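Woner Street Flat - Clear-Out Gallery

Home > Projects > Clear-Outs > Woner Street

Photos and notes: Khanyisile Nkosi
Posted 11/01/2022

Woner Street is a one-bedroom flat on the second floor, lived in by the same tenant for 12 years. Mbali Joubert moved out at the end of the month and asked us to go through what was left before the keys went back. Most of the furniture had already gone to her new place. What remained was the usual layer of small things that collects in drawers, under beds and behind doors.

The notes on this page follow the order we worked in. We started in the bedroom, went on to the bathroom and the hall, and did the kitchen last. If you are planning a clear-out of your own, the sorting list near the bottom is the one we use on every job.

Bedroom

The wardrobe was emptied onto the bed first. Winter coats went into two suitcases and summer clothes into a third. Hangers were tied in bundles with string, all facing the same way, so they could go straight onto a rail at the other end.

The dresser took longer. Each drawer was pulled out and tipped, then wiped and put back. The top one held receipts, batteries and a set of keys that did not fit any door in the flat. The keys went to Mbali in an envelope.

Under the bed were a rolled rug and a flat Plako storage case full of bed linen. The linen was in good shape. We kept the matched sets together and put the odd pillowcases in the rag bag.

Throwing Things Away

We set up one lined bin per room and move it along as we go. It saves walking back and forth to the kitchen, and it makes people decide. An item is either picked up and dropped in, or it goes on the table to be looked at again. Nothing gets a third look.

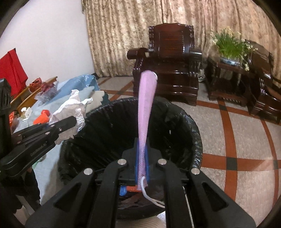
Small soft items are the ones that slow everybody down. Pouches, sleeves, single socks, ribbon, bits of cord, the covers that come with things and get saved for no reason. They weigh nothing and take up hardly any room, so they get moved from one home to the next. Mbali had a whole shoebox of them. She went through it herself and kept four.

Use a thick liner and fold it well over the rim. A thin one slides down as soon as something heavy lands in it, and then you are fishing around at the bottom with your arm. Black liners are fine for general trash. For recycling we switch to clear ones so the two do not get mixed up at the curb.

Bathroom

The cabinet over the sink was cleared onto a towel. Anything past its date came out, and old medicine went back to the pharmacy in a paper bag. Half-used bottles of the same shampoo were combined.

The shower curtain stayed for the next tenant, at the landlord's request. The bath mat did not.

Hall

The hall closet held the vacuum cleaner, an ironing board and a stack of shopping bags. Kagiso Ngubane took the shelves out, washed them in the tub and refitted them one notch lower so the ironing board could stand upright behind the door.

Coat hooks were unscrewed and the holes filled. The filler needs to dry overnight before painting - we did ours at the end of the first day and sanded it the next morning.

Kitchen

Open packets of flour, rice and pasta were checked and either jarred or thrown out. Cans went to the food pantry on Andham Road, which accepts anything sealed and in date. They filled one box and part of a second.

Plates were wrapped in newspaper and packed on edge. Glasses were stuffed with dish towels, which had to be moved anyway. The good knives went in a roll made from an old apron, fastened with two rubber bands.

The space behind the stove needed a scraper. Allow an hour for that if it has not been moved in a few years.

How We Sort

Keep: used in the last year, or has a known place in the new home.
Give: clean, working, complete.
Recycle: paper, card, glass, metal, and whatever plastics your town takes.
Trash: torn, stained, missing a part, or not identified after one look.
Ask: papers, photographs, jewelry, keys. These always go back to the owner.

We label the boxes on two sides and never on the lid, as the lids end up under other boxes.

Where It Went

The van made two trips. The first was to the new apartment with suitcases, linen and kitchen boxes. The second was to the Paju thrift store, which took the rug, the ironing board, a lamp and 15 paperbacks. A bookcase was too wide for the store's floor and was passed on to Lungile Molefe downstairs, who collected it the same evening.

Carpets were cleaned after the rooms were empty. We rented the machine for a day at 40 dollars, plus the cleaning fluid. The deposit came back in full.

Other Galleries

Garage shelves, before and after
Zodwa Engelbrecht's sewing room
Attic boxes, part two

We have openings for small flats and single rooms in December. Stairs are fine, but please tell us when you book if there is no parking close to the door.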